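Journal > Work > September

21 September 2026

Moved off the packing line today and onto the tables. Clyde Mbeki did the handover in ten minutes, most of it about where to hang my coat. Skulla wants 173 runs a shift from each of us, the same job over and over, so the machines at Nilgate can learn it from our hands. I got to 130. Zixuan got to 200 and then went out for a smoke.

The work is easier on the back than packing. It is harder on the wrists, and I'm slower with the grippers than with my own fingers. You have to think about closing them.

What I notice most is the quiet. On the line we talked all day. At the tables you each have your own bay with curtains, and you don't talk during a run. Soledad asked at lunch what happens to the line crew once the arms are in. Gordon said the jobs would change - he didn't say to what. Pay is the same until November. I wrote that down.

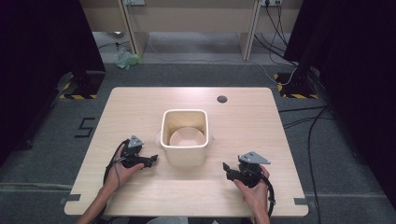 Table 5, bowl in the bin, a gripper in each hand.

Back on the tables tomorrow. Need to buy a wrist strap.

Comments

Jericho E.: We went through this at Dedura. Half the line moved to maintenance. Ask about training now.

baran_nights: Are they paying you extra for the tables?

Reply from author: No, same rate.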